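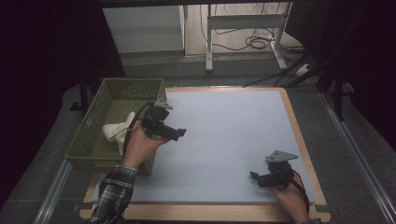

Leave the Towels in the Basket

2003-08-14
By the Druswood household columnist

I fold less than I used to. For 19 years I folded everything, down to the dust rags, and stacked it in the hall closet at Skavden Street. The stacks lasted until somebody pulled a towel from the bottom.

A cloth that will be used again by supper does fine in an open basket. Ours is green plastic with holes in the sides, and small cloths go in however they land. I can see what I have, and I can get one out with a single hand.

Some things still deserve folding – sheets, tablecloths, anything with a print you like to look at. Those I spread flat first on a clear table. I take hold of one edge, smooth the wrinkles toward the other side, and fold in half twice. A printed cloth wadded up in a basket is a waste of the print.

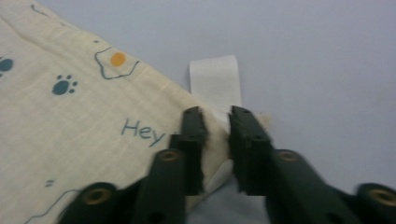
Cream cloth with paw prints and the word "Hey," on the table.

My rule since last October is six folded stacks in the closet and no more. The rest goes in the basket. It saves me 35 minutes a week, and the towels dry dishes as well as they ever did.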